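이 사이트는 더 나은 이용 환경을 위해 쿠키를 사용합니다. 계속 이용하시면 쿠키 사용에 동의하신 것으로 봅니다. [동의] [설정]

인쇄하기 | 이메일로 보내기

재료와 일상 강의 노트: 벽돌, 잉크, 뚜껑

지난 시간에 점토 소성까지 했으니까 오늘은 쌓는 얘기부터 갈게요. 제가 제일 좋아하는 부분이라 말이 좀 길어질 수 있어요(미리 양해를!). 벽돌은 누르는 힘에는 정말 강한데 당기는 힘에는 영 약합니다. 그래서 옛날 사람들이 아치를 그렇게 열심히 만든 거고요. 세로줄눈을 위아래로 어긋나게 쌓는 것도 하중을 옆으로 나눠 주려는 거예요. 줄눈이 한 줄로 쭉 이어지면 금도 그 줄을 타고 내려가기 쉽습니다. 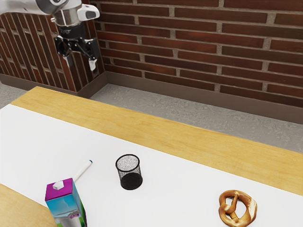 그림 1. 적갈색 벽돌 벽

벽돌이 붉은 건 점토 속 철분이 가마 안에서 산화하기 때문이에요. 산소가 모자라면 같은 흙이라도 거무스름하게 나와요. 제가 Leiva 마을 가마터에 갔을 때 두 색이 섞인 조각을 주웠는데, 그거 지금도 책상 위에 있습니다. 4월 답사 때 가져갈게요.

자, 이제 잉크. 마커 잉크는 크게 색을 내는 것(염료나 안료), 녹이거나 퍼뜨려 주는 용매, 그리고 표면에 붙잡아 두는 수지로 되어 있어요. 화이트보드용에는 이형제가 더 들어갑니다. 잉크가 표면에 꽉 달라붙지 않게 해 주니까 마른 뒤에도 쓱 지워지는 거죠. 유성 마커로 잘못 썼을 때 보드마커로 덧칠하면 지워진다는 얘기 들어 보셨죠? 용매가 마른 잉크를 다시 녹여 주는 원리예요. 꼭 해 보세요, 은근히 재밌어요!
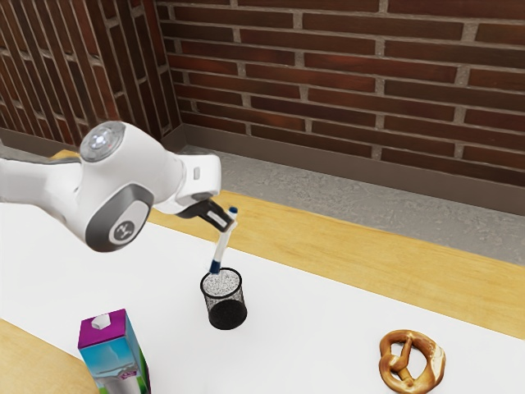 뚜껑과 나사산

뚜껑은 다들 우습게 보는데 저는 이게 제일 어렵다고 생각해요. 나사산은 돌리는 힘을 아래로 누르는 힘으로 바꿔 주는 경사면입니다. 경사가 완만하면 꽉 조여지는 대신 여러 번 돌려야 하고, 가파르면 금방 열리지만 밀봉이 약해질 수 있어요. 안쪽의 부드러운 패킹이 병 입구의 미세한 굴곡을 메워 줘야 비로소 안 새고요. 플라스틱은 오래 눌려 있으면 조금씩 늘어나는데(크리프라고 합니다, 시험에도 나와요) 그래서 오래 둔 병이 어느 날 헐거워지기도 합니다. 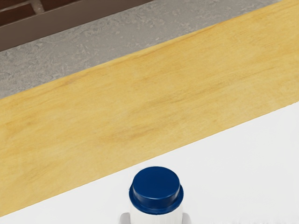 나사 뚜껑은 세게 잠글수록 덜 새나요?

어느 정도까지만 그래요. 너무 조이면 패킹이 찌그러지거나 나사산이 미끄러져서 오히려 새기 쉬워집니다.

과제는 집에 있는 뚜껑 2개를 골라 나사산을 비교하고 700자로 써 오는 거예요. 손 그림 환영, 파일은 Moseo 게시판 9번 방에 올려 주세요.

관련 글
- 점토는 왜 줄어들까: Groltum 가마 일지
- Stusex 실습실 이용 안내
- 유리와 유약, 뭐가 다를까

인쇄하기 | 이메일로 보내기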